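Projet Jatari - Rapport d'avancement intermédiaire
Essais comparatifs de préhenseurs pour la manipulation bimanuelle d'objets domestiques
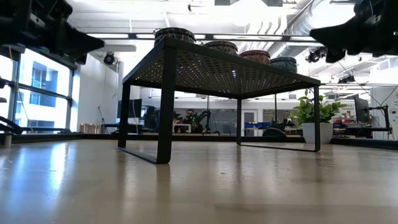
Le présent rapport est adressé à la direction des programmes de Rikmont, conformément à la convention de financement. Il rend compte des travaux menés depuis le mois de juin et expose l'emploi des crédits de la première tranche.

Version du 11 décembre 2019
Responsable scientifique : Annunziata Grasso
Rédaction : Karthik Abeysekara, Kristýna Kopecký

1. Rappel des objectifs

Le projet vise à établir une base de comparaison entre trois jeux de doigts montés sur une même plateforme à deux bras : les doigts effilés fournis avec les préhenseurs, une version à pulpe souple mise au point par l'atelier Fokier et une version courte usinée dans nos locaux. La tâche de référence porte sur la vaisselle creuse. Les bols doivent être saisis par le bord, déplacés, puis reposés sans que leurs voisins soient heurtés.

2. Travaux réalisés

Le protocole d'essai a été arrêté à l'issue de la revue de juin. Il prévoit quatre bols à décor alignés sur un support métallique noir à plateau ajouré. Ce support surélevé a été préféré à la pose directe sur la table, qui ne permettait pas d'étudier les approches latérales basses.

La campagne comprend 500 essais, répartis entre les trois jeux de doigts. Les essais portant sur les doigts d'origine et sur la version Fokier sont terminés. Ceux de la version courte ont commencé avec retard, la première série de pièces ayant été refusée au contrôle dimensionnel. Boris Tichý a repris les plans et une seconde série a été livrée.

Chaque essai est enregistré par une caméra fixe et fait l'objet d'une fiche indiquant le bras employé, l'ordre de saisie et, le cas échéant, la nature de l'échec. Les fiches sont relues par une seconde personne avant leur versement dans la base commune.

3. Premiers constats

Les doigts effilés s'insèrent convenablement entre deux bols rapprochés. Leur faible surface de contact entraîne toutefois des rotations de l'objet pendant le transport, surtout lorsque la prise est éloignée de l'axe du bol. La version Fokier limite ces rotations, mais impose d'écarter davantage les bols - jusqu'à 40 mm entre les bords pour les prises les plus obliques.

La glaçure a une influence plus marquée que prévu. Les reliefs du décor modifient l'adhérence d'un point de saisie à l'autre, et les fiches ne permettaient pas au départ de noter l'orientation du motif. Une rubrique a été ajoutée à cet effet. Les fiches antérieures sont en cours de reprise à partir des enregistrements.

4. Difficultés rencontrées

La lumière du jour pose une difficulté persistante. La surface brillante de la table renvoie le reflet de la fenêtre, ce qui perturbe la segmentation des images à certaines heures. Mikkel Bjarnason a comparé deux réglages d'exposition, sans résultat pleinement satisfaisant. L'achat d'un revêtement mat est proposé au titre de la seconde tranche.

Le contrôleur de la société Havlíček a par ailleurs nécessité une mise à jour, au cours de laquelle la plateforme est restée indisponible pendant 12 jours ouvrés. Ce délai a été absorbé en avançant la rédaction de la documentation.

5. Exécution budgétaire

Les dépenses de personnel sont conformes aux prévisions. Le poste d'usinage présente un dépassement lié à la seconde série de doigts courts - il est compensé par le report de l'achat d'une caméra supplémentaire. Aucun transfert entre chapitres n'est sollicité à ce stade.

6. Suite des travaux

L'équipe achèvera les essais de la version courte, puis reprendra une partie de la campagne avec un espacement réduit entre les bols. Le jeu de données annoté et la note de comparaison seront remis avec le rapport final. L'accord de Rikmont est demandé sur l'acquisition du revêtement mat, dont le devis figure en annexe B.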